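Hiker Walks 5 Miles in One Boot, Hotel Hangs the Other Over Its Bar

Dec 20, 2019

Saron Dinsa lost her left boot in a bog outside Torkau and walked the last 5 miles into town in a wool sock. The boot was pulled out two days later by a farmer looking for a goat.

She didn't want it back. The Casov Hotel did.

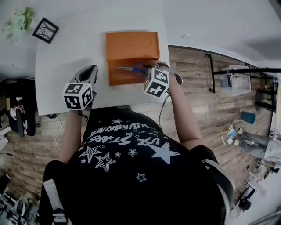
A Drink Called the Left Foot

The boot now hangs over the bar, still muddy. Guests who order the Left Foot, a plum brandy with black pepper, get to ring a cowbell tied to its laces. Owner Berhanu Alemneh says he has sold 700 of them since the fall.

"People ask if we pour it out of the boot," he said. "We don't. The county called to check."
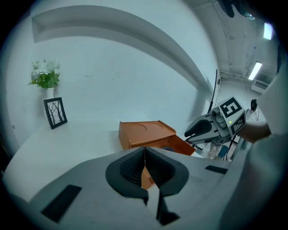 Dinsa drinks free for life under the deal, though she has only been back once. She kept the right boot and says it is in her garage in Civari. Alemneh has offered to buy it and she is thinking it over.

Contact Us | Copyright 2019 Chala Weekly | Back to Top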